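3.2 Collecting the demonstrations

The stirring task was taught by remote control in simulation. One operator guided the Franka arm through each attempt with a handheld controller, and the joint positions and gripper state were recorded at 15 steps per second. Attempts that ran past 687 steps were discarded. 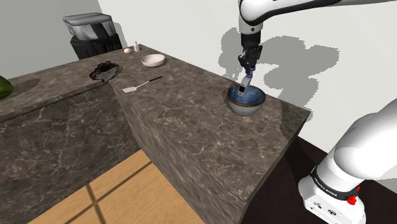
A total of 100 demonstrations were kept for training. Oluf Steinarsdóttir reviewed each recording before it was added to the Killard set - a slow process, completed in August. Long pauses at the start were trimmed, and the policy was then trained for 2000 epochs.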